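Careers > Game Operations > Part-Time and Seasonal

Statistics Crew Member, Women's and Men's Basketball

Serkonley Athletics is hiring part-time statistics crew members for the coming basketball season. The positions are based at Foley Arena in Grirkcombe and report to the game operations office. Posting number 1438.

Crew members work in pairs at the scorer's table. The caller watches play and announces each event in a fixed order: team, jersey number, action, result. The inputter enters the call in the Drundero scoring software and reads back any entry in doubt. Both roles rotate at halftime, so applicants must be able to do either one.

Duties include entering rosters and starting lineups before tipoff, logging substitutions, checking team fouls and timeouts against the official scorebook at each media break, and correcting the play-by-play file after the final horn. The final box score is sent to both benches and to the conference office before the crew is released.
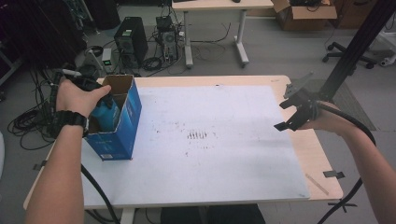 Blue box at the left of a sheet-covered table.

Applicants must know college basketball rules, including the definitions of an assist, a block and a team rebound. Accurate typing without looking at the keys is required. Prior work with live scoring software is preferred. A minimum of 2 seasons of scorekeeping at high school level or above may be substituted for software experience.

Training is held in October and consists of 2 evening sessions and one scrimmage. Attendance at all three is mandatory. Most games are played on weeknights and weekends. Crew members report 90 minutes before tipoff. Pay is a flat rate per game, with a separate rate for doubleheaders. Parking is provided; travel to away games is not part of the job.

To apply, send a resume and a list of dates you are not available to Game Operations, Room 562, Foley Arena. Include the posting number. Selected applicants will be given a short scoring test from recorded game video.

Posted 16 July 2020. Open until filled.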